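Cocktail Menu at the Casstead Bar: Project Report

3. Method

Our group visited the Casstead bar in the evening, after 9. The house was built in 1849 and was a grain store before. We tasted 10 cocktails from the menu and wrote notes for each one on sweetness, price and waiting time. The Stulik Sour was the favorite of the group.

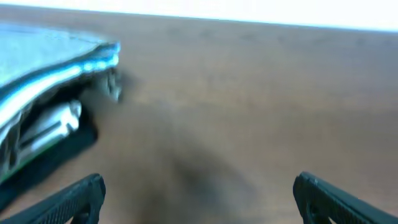 4. Results

From the guests who filled in our form, 80 percent would order the same drink again. Many found the music too loud. The Gebremichael Fizz got low marks for its weak ginger taste. We recommend a shorter menu and a smaller size for the Grondix Punch.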